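Nestthorpe Vanity Tops: Care and Set-Up Guide
Section 4. Cleaning the counter and backsplash
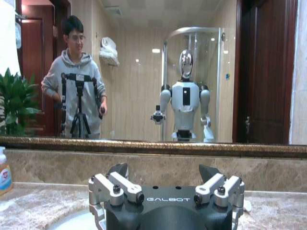
Clean the marble before first use and once a week after that. Use Clukel Stone Wash or another pH-neutral soap. Pay attention to the line where the counter meets the backsplash, and where the backsplash meets the mirror ledge. On a textured ledge like the bronze-gold one here, dust settles into the finish and a flat cloth will skip over it. Bottles kept beside the sink, such as the light blue one at far left, must be lifted and wiped underneath.

1. Move all bottles and cups off the counter.
2. Mix 30 ml of soap into 1000 ml of warm water.
3. Wipe the backsplash from top to bottom with a soft cloth.
4. Wipe the counter toward the sink. Go around the basin rim twice.
5. Brush the mirror ledge with a dry, soft brush, then wipe with a damp cloth.
6. Rinse with clean water and dry with a towel.

CAUTION: Do not use vinegar, lemon or bathroom descaler on marble. Acid leaves dull marks.

Note: Spray glass cleaner onto the cloth, never onto the mirror. Liquid can run behind the molding.

For sealing, see Section 5. Replacement brushes are part no. 289.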